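June 21, 2019
By Vicente Painemal

Wosa build, progress to date. The simulated bedroom now runs on the workshop PC, and the left gripper can hold the blue cloth over the floor near the bed.

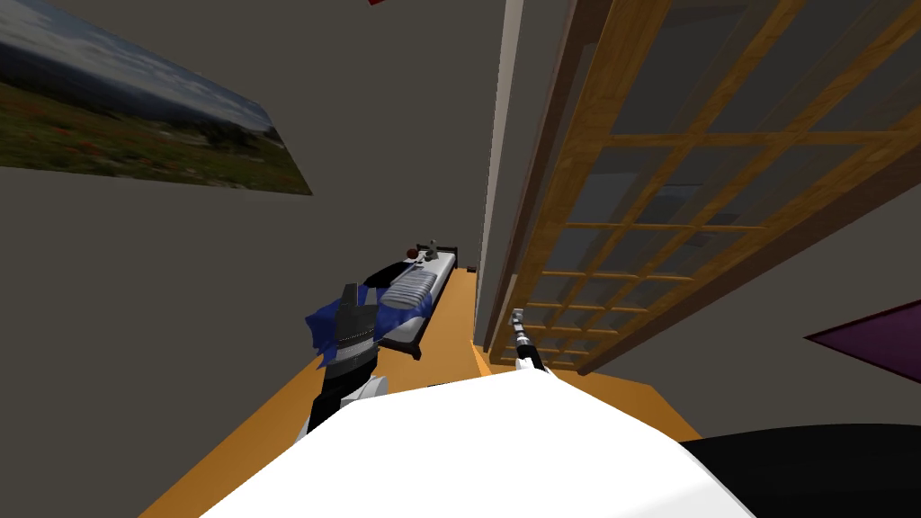

Is the hardware budget still enough? The remaining 900 covers 2 wrist motors and the Truvadine controller, with 100 left for cable.

Wrist limits were reset after the last trial and the arm code was split in two.

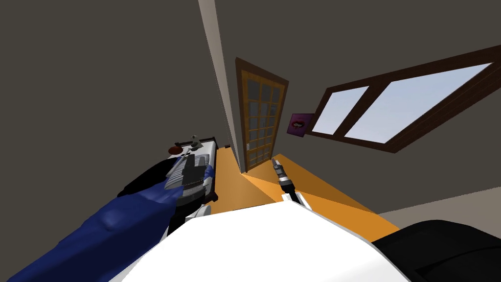 Bench tests of the real arm start in July, once the motors are fitted.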